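Unit 4, Folding at Home. Handout for the Tommont evening group

Jeans come first, before shirts and knits. Work on a flat surface - a bed with a woven mat on it is fine. Lay the pair out and smooth the legs by hand. Leave the back pocket facing up.
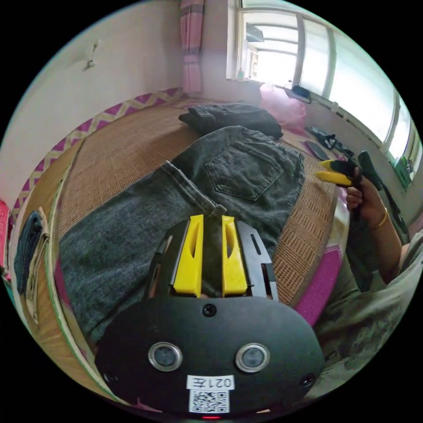 Fig. 1. Jeans on the mat, back pocket up.

Fold one leg over the other, then bring the hem to the waist. Fold again in thirds. Stack finished pieces at the back of the bed and keep the front clear for the next pair. 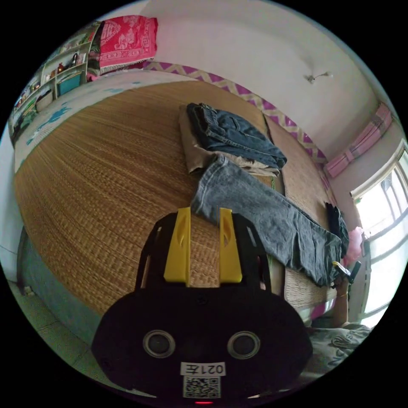
Jovita Lozano asked whether heavy pairs should go at the bottom of the stack. Yes, if the stack will stay up for more than a day.

Practice for 15 minutes before next class.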